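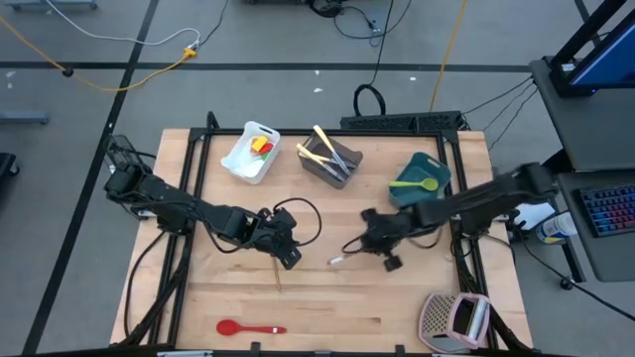
Ticket 2133 was opened after the stock database at the Piltirari site began refusing saves from the Skeso client. The user gets as far as the storage tab, fills in the location and presses Save, and the client returns "record locked by another session" even when no other session is open. The record used for all the tests below is the one for the work table with the light butcher-block top and the black aluminium extrusion frame, as it has a photo attached and a long location field, and it fails every time. Records without an attachment fail only now and then.

Status: Closed
Priority: Normal
Opened by: Irfan Tuhumury
Assigned to: Prasetyo Tarigan
Client: Skeso desktop, standard install
Server: Emville

Entry 1, Tuhumury
Error appears on two client machines. Logging out and in again clears it for one save, then it returns. Restarting the client does the same. Read access is normal and searches come back at the usual speed.

Entry 2, Tarigan
Checked the lock table on Emville. It held 124 rows. With no users logged in it should hold none. All the rows belong to the service account and none has an end time. Cleared the table by hand at 09:40. Saves worked for the rest of the morning. By 14:00 there were 28 rows again.

Entry 3, Tuhumury
Can confirm saves worked until shortly after lunch. The first failure was on the table record again. Changed only the location field, did not touch the photo.

Entry 4, Tarigan
Turned on detailed logging. When a record with an attachment is saved, the client asks for two locks, one on the record and one on the attachment. The record lock is released. The attachment lock is released only if the attachment itself has changed. If it hasn't, the row stays in the table, and the next save on that record is refused.

That accounts for the records with photos. It does not account for the ones without.

Entry 5, Tarigan
Records without attachments: the nightly job on Rahman copies the whole table and takes a lock on each record as it goes. The job has a time limit of 7 minutes. The log shows it being stopped at the limit on most nights, leaving whatever locks it held at the time. Those rows account for the rest.

Entry 6, Tuhumury
Is there any risk in clearing the table during working hours? We have a delivery to book in.

Entry 7, Tarigan
Low risk if everyone saves first and closes the client. Do not clear it while the nightly job is running. Steps:

Close all Skeso clients.
On Emville, stop the lock service.
Empty the lock table.
Start the lock service and wait for "ready" in the log.
Open one client and save any record with a photo.

Entry 8, Tarigan
Changes made 2018-07-01:
Client setting "release unchanged attachments" switched on for all machines at Piltirari. It was off by default.
Time limit on the Rahman job removed.
Lock table cleared once more, after the above.

Entry 9, Tuhumury
Saved the table record several times in a row, with and without replacing the photo. No errors. The lock table is empty with all clients closed.

Entry 10, Tarigan
Nightly job completed without being stopped. No rows left behind. Detailed logging turned off again, as it was filling the disk on Emville. Closing. Reopen under the same number if the error comes back.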